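Gripper cell budget, quick answers. Updated 17/08/2023. Ask Humaira Rana if its missing.

**What's in the 500?**
Fingers, mounting plate, cable. Not the arm.
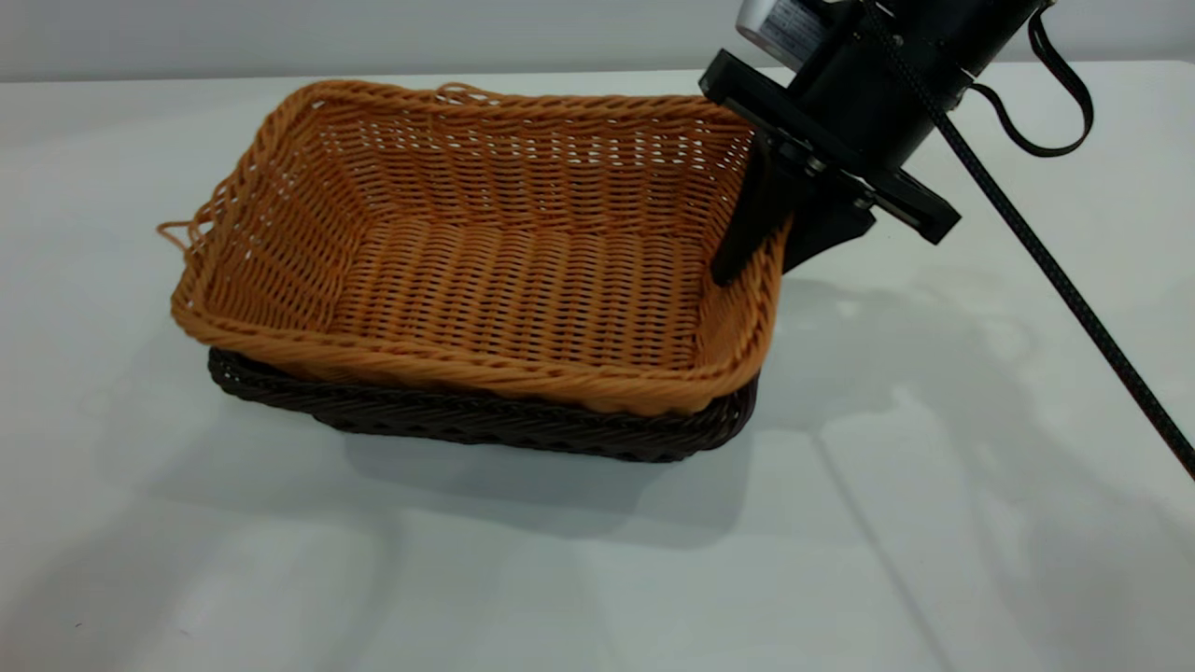 Baskets come out of the same pot, so order spares early. Tanero wants payment up front.

**Wrist camera extra?**
Yes, 100. Budget for it now, not in June.

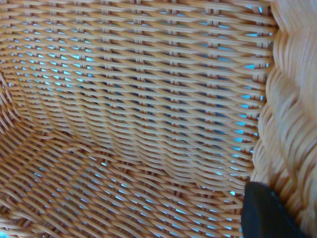

Close-up views need decent light, put a lamp on teh list too. 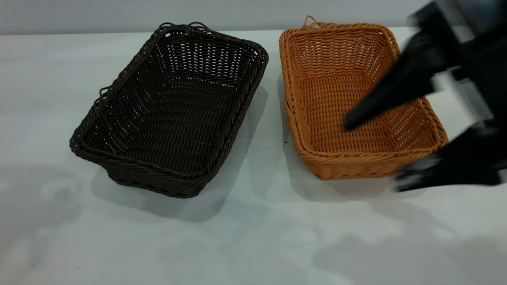
**Who signs off orders?**
Bijan Babaei, anything over 700.

**Lead time?**
Almost 2 weeks from Gevano. 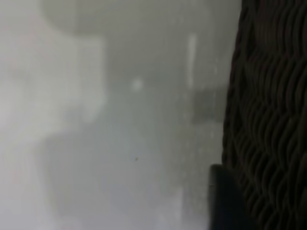
## Returns
Unopened only.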